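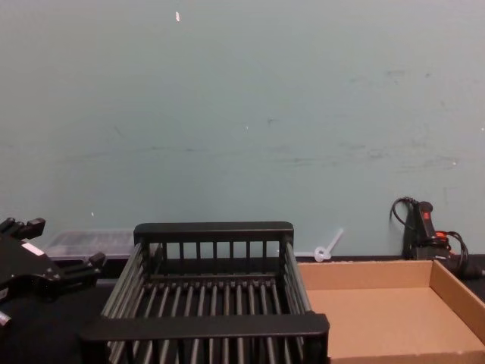

Ikberg Wall Care Kit: review after one winter

Feb 21, 2025

I rent an apartment on the second floor of an old building, and all my walls are painted with matte paint. I like how matte paint looks, but it keeps every mark. A chair back, a bag, a hand in the evening when you look for the light switch, all of it stays. For many years I cleaned with dish soap and an old T-shirt, and I got shiny spots that were worse than the dirt. So when my colleague Filipa Frade told me she had bought the Ikberg kit and was satisfied, I ordered one too. I paid 89 dollars, and this is a lot for something to wash walls with.

What is in the box

You get a flat head with a folding handle, 3 washable pads, a bottle of cleaning liquid, a dry sponge for soot and a small jar of filler with a plastic knife. There is also a booklet. I weighed the head with the handle fully open, and it is 835 grams. This is fine for work at the height of the chest, but after ten minutes above my head my shoulder was asking me to stop.

The booklet is well written, with one mistake. On the first page it says to dilute the liquid, and on the back of the bottle it says to use it as it is. I wrote to the shop, Dmytriv, and a man named Horațiu Tudose answered the next day that the bottle is correct for gloss paint and the booklet is correct for matte. I wish they would print this.

How it works on matte paint

Light gray scuffs come off well. I put the pad on the wall, press very little, and move it up and down in long lines. With the diluted liquid I need two passes, sometimes three. I did the corridor first, then the wall behind the dining table, where the chairs have been rubbing for years, and I did not get any shine. For me this is the main thing, and the reason I keep the kit.

Black marks from shoe rubber are another story. They become paler and wider. On the low part of the corridor I have now a soft gray cloud where before I had a clear line, and I am not sure it is an improvement. Pencil comes off. Ballpoint pen does not. Cooking grease next to the stove came off only when I let the liquid sit, and there I lost a little color from the paint -- you can see it on the pad.

The dry sponge is very good, maybe the best piece. I used it over the radiator without any water and it took the dust shadow away in one evening. It cannot be washed, and a new one must be ordered as part number 2371. Samudstead sells a similar sponge and my neighbor, Brândușa Ardeleanu, sees no difference between them.

The filler

The filler is white and only white. For a nail hole it is good, it dries flat and it does not crack. But if your wall has any color at all, you will have a white dot until you paint over it. I filled four holes in the bedroom in June, with another brand, and that one could be tinted. I don't understand why this one cannot.

Compared with the Sastier set

Before this I borrowed the Sastier set for a weekend. It is cheaper and the handle is lighter. The pads are rougher, though, and on my bedroom wall they left fine lines that I still see in the morning when the sun comes from the side. If your paint is satin or gloss I would take the Sastier and save the money. For matte I prefer the Ikberg.

Small complaints

The hinge of the handle squeaks since the second week. The pads attach with a strip that catches hair, and I clean it with a needle. The cap of the bottle does not measure anything, so I use a spoon from the kitchen, one spoon for a glass of water.

Please try it first behind a cupboard or a door. My paint is old and I don't know its name, and yours can react in a different way. I give it four stars from five. The missing star is for the filler and for the booklet.

Emilian Vlad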